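Guides > Packing Line > Moving hand work to an automatic bagger

We use cookies to remember your language and region. By continuing you agree to this. Accept | Settings

How to prepare your team before the automatic bagger arrives

I work in the packing section of Flumby in Kamata, where we put small parts in bags. Last September we changed a part of this work to an automatic bagger from Clusirell. The machine was installed in one morning, but preparing the people was longer, and I want to write the steps we used, so that other small workplaces can take what is useful.

Step 1. Write down the hand work as it is today.
Ask the person who does the job to do it slowly, at a table, and write each movement in simple words. Open the bag, fill, shake down, hold both corners, pull the top straight, look at the contents, close. Miyuki Tsuchiya helped us with this. My first list had only 3 movements and she corrected it many times.

Step 2. Mark the movements where a person is also checking.
This is easy to forget. When the hands pull the top of the bag straight, the eyes are already looking for a wrong color or a broken piece. The machine pulls the bag very well, but it does not look.
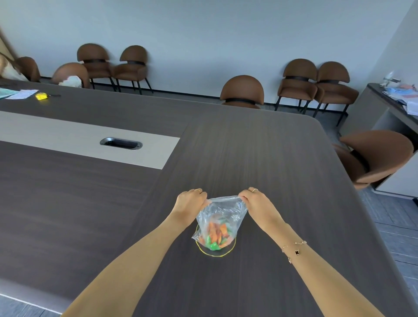

For each of these marked movements, decide who will do the check after the change, and at what moment. We decided that one person takes a bag from the output tray every 4 minutes and looks at it under the lamp. Write the name of the person on the shift plan — a check without a name will disappear in a few weeks.

Step 3. Decide which bags stay with people.
Our bagger makes around 3,000 bags in one shift when the order is long. For short orders the setup takes more time than the packing, and we still do them by hand. Please tell this to the team early. Corrado Carbone was sure that his table would be removed, and he worried for a whole month before he asked me.

Step 4. Train everybody for clearing a jam.
Press stop, wait for the jaws to open fully, lift the cover, take out the film, close the cover, press reset. Each person should do it two times with the trainer standing beside, and one time alone. Do not train only the youngest people. Itsuki Uchida has the longest experience by hand and now he is the one we call.

Step 5. Talk again after the first weeks.
Ask what became harder. In our case the answer was noise, and also that people stand alone more than before. We moved the hand tables closer to the machine and changed the rotation after lunch.

If your machine has a different feeding system, the order of steps 3 and 4 can be changed.

Related guides
Sealing bar cleaning, weekly and monthly
How to write a shift plan for two machines
Choosing film for small parts
Visit report: the packing hall at Ultstead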